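How do I stop putting off small tasks when I work from home?

Asked by Glória Arruda
Category: Habits and focus

I do bookkeeping from home for a small firm called Carvalho. The big jobs get done because they have deadlines and other people are waiting on them. The small ones don't. I mean things like answering a supplier, renewing a permit, filing a receipt, calling the dentist. Right now my list has 50 items on it and some have been there since September.

I have tried two apps. Flarkeo sends me reminders all day and I swipe them away without reading them. Beline has a nicer calendar, but I spent more time moving things around in it than doing them. I also tried getting up at 5 a.m. for a while and was just tired.

I don't think I'm lazy. Once I start one of these tasks it usually takes me less than ten minutes. It's the starting. Has anyone found something that lasted longer than a couple of weeks?

3 answers

Answer from Henk Van Leeuwen (marked as helpful)

I had the same problem and what worked for me was giving the small stuff its own appointment. Mine is Tuesday from 9 to 11. I don't open my regular work until the time is up. The first few weeks I got through a lot, and after that it was mostly upkeep.

A few details that mattered in my case. I write the list the evening before, on paper, and I put down the first physical step instead of the whole task. "Find the permit number" is easier to start than "renew permit." Phone calls go first, while offices are picking up. Anything that turns out to need more than half an hour comes off the list and gets treated as a real project with its own slot.

I would also go through your 50 items before you start and cross out whatever no longer matters. When I did mine, a good part of it was stuff I had felt guilty over for months and didn't need to do at all. One was returning a lamp to a store that had closed.

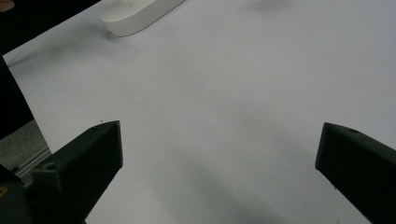 What if I miss the appointment one week?

Move it to the next free morning and do a shorter version, even 20 minutes. If you skip it completely, the list doubles up and the next session feels like a punishment. I missed three in a row last winter when my father was sick, and getting back into it was harder than starting the first time. I ended up throwing out the old list and writing a new one from memory.

You don't need an app for this. If you want a reminder, the alarm on your phone is enough.

Answer from Joaquim Leitão

just do them when you think of them. thats what I do. if it takes 2 min do it now

Answer from Margarida Patrício

I agree with Henk on the weekly slot, but it didn't work for me alone. I needed another person. My sister-in-law and I call each other at 8:30, say what we are going to do, hang up, and call back an hour later. No chatting in between – we tried leaving the line open and ended up talking about her kitchen.

Doing things the moment I think of them is bad advice if your work needs concentration. I did that for years and never finished a report before lunch.

One more thing: turn off the Flarkeo reminders. If you swipe them all away, you are only practicing ignoring them. Keep the one or two that have a real date attached, like the permit – and do that one first, please, there may be a late fee.

Comment from Glória Arruda

Thank you all. I crossed out 13 things last night and I'm going to try Tuesday mornings too. The permit is done.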